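Dark walnut stain on a pine table: who else loves it?
Woodworking > Finishing

kokkinos_f
Posted Saturday, 9:14 am

Finally finished the dining table! Three coats of the Hendinora dark walnut and I can't stop walking past it. The pine was so yellow before (my aunt in Trasby had it in her kitchen for years) and I was sure it would come out blotchy, but I used a conditioner first and wow.

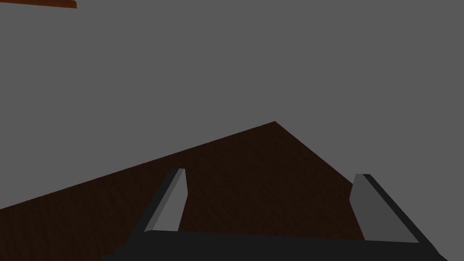
I sanded to 150 before the conditioner, then wiped each coat on with an old T-shirt and gave it a full day in between. Next up is the topcoat. I'm leaning toward wax, it smells so good!
Fotini Kokkinos

plankton87
Posts: 1521

Love a dark top! Please don't use wax on a dining table though. One hot mug and you're starting over. Wipe-on poly, satin, four thin coats.

stergiou_shop
Posts: 158

Gotta disagree with plankton87. I've had wax on mine for six years with two kids, and when it gets a ring I rub in a bit more and it's gone by dinner. Try fixing poly that easily.

plankton87

You can scuff poly and recoat it in an afternoon. And wax over an oil stain can pull color if you rush it. Ask me how I know.

stergiou_shop

OK, the color thing is fair. Give it a week at least.

mara_t
Posts: 1355

Hardwax oil! Best of both, and you still get to feel the grain. The store in Stastthorpe sells little sample cans. Test it on the underside first.

kokkinos_f

Ooh, I hadn't even thought of hardwax oil. Does it go dull on dark stain?

mara_t

Mine went a touch darker and stayed that way. Buff it well, thin coats, and put the rags in water when you're done!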